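About Maddale

We started Maddale because we love kitchen robots and wanted clearer house rules for them. Eight of us now work on a single thing – good practice for robot arms that cook, written so that anyone can follow it.

Our handbook, the Teltulia Code, holds 127 rules. Some are tiny (where a spatula may rest while a hob is on) and some took us months of happy arguing, such as how an arm should approach a hot pan and when it must stop and wait. Every rule has a test to go with it, and we run each test in simulation before it goes anywhere near a real worktop. Of the full set, 74 tests are free for schools and small firms to use, and the rest will follow in November.

We share our workshop with Bakker, who build test rigs, and we send every draft to the team at Bisent for a second reading. They are wonderfully picky! Their notes led us to rewrite section 6, on heat and reach, from top to bottom.

If you teach, build or simply enjoy robots, we would love to hear from you. Tell us which rules are hard to read – we mean it, and we change the wording often.

Page last updated 8 Feb 2026

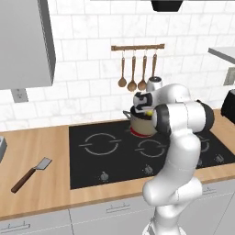
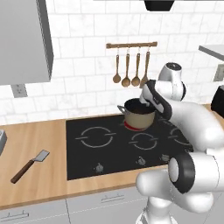
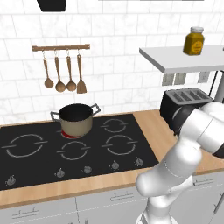 Robot arm, pot and hob in our simulated kitchen. The burner under the pot glows red in the second and third views.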